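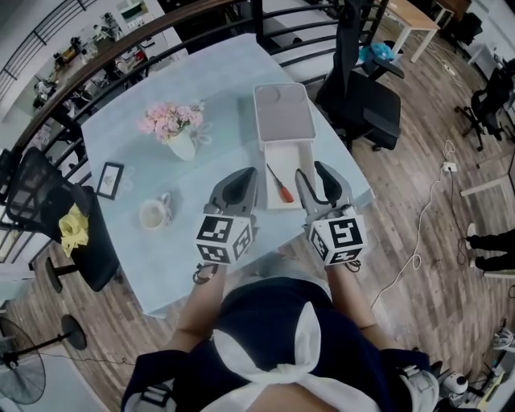

*A pair of Claltov grippers held over a table, with a marker cube on each body.*

The **Claltov** is a hand-held gripper made in matched pairs for recording how people pick up, move and put down everyday objects. It was designed by Noelia Alcaraz at the Noncombe workshop, and is mostly known through the Noncombe comparison, a set of trials in which it was tested against an older hand-held gripper, the Tiongson. Recordings from either tool can be used to train a robot arm fitted with the same fingers.

## Design

Each Claltov has a body that the user grips from behind, a wrist strap and a pair of dark finger pads. The pads are curved and meet the object at a shallow angle, and their rubber inner surface is dotted to help with smooth items such as cups and screwdriver handles. A small camera looks out over the pads, so that every recording shows the fingers and whatever lies beyond them.

A white cube is fixed to the body of each gripper. Its faces carry square black-and-white markers, which are read by a second camera worn on the head. The position of each hand is worked out from the markers first and from the gripper's own camera second. If the markers are hidden – usually when the wrist is turned too far inwards – the controller falls back on the gripper camera alone until they can be seen again.

The Tiongson has no cube. It finds its position only from its own camera and a motion sensor in the handle, and its fingers are flat and covered in foam.

## The Noncombe comparison

The trials began in February and were carried out at a table, with the user seated. Four tasks were set:

1. taking a screwdriver out of an open box and putting it back
2. lifting a cup from its saucer
3. standing a picture frame upright
4. moving a vase of artificial flowers from one side of the table to the other

Each user did all four tasks with both tools, and the order of the tools was swapped halfway through. The tasks were kept short so that a failed attempt could simply be repeated. In total 3855 attempts were recorded, of which 1000 were set aside for checking by hand.

### Results

The Claltov did better on the screwdriver and the cup. Its curved pads closed under the handle of the screwdriver, where the flat fingers of the Tiongson tended to push it along the bottom of the box. The picture frame gave mixed results with both tools. On the vase the Tiongson was preferred, as it is lighter and users found it less tiring to hold at arm's length.

Position tracking was steadier with the cubes. The main fault noted was a short jump in the recorded path each time the markers came back into view.

### View from the gripper camera

The gripper camera has a wide lens and takes in a good deal of the room as well as the table. Alcaraz argued that a busy background helps, as fixed features such as railings and ceiling lights give the tracking something to hold on to. People moving about further off were left in the recordings. 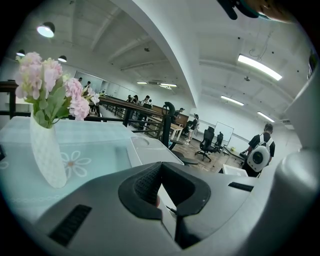 ## Controller

Both tools were run from the Nundudus controller, which stamps the video from the two hands and the head camera with a shared clock. An early version let the left and right recordings drift apart over long sessions. This was corrected in version 2, dated 2019-10-14, and attempts made with the older version were left out of the tracking results.

## See also

- Tiongson gripper
- Nundudus controller
- Marker tracking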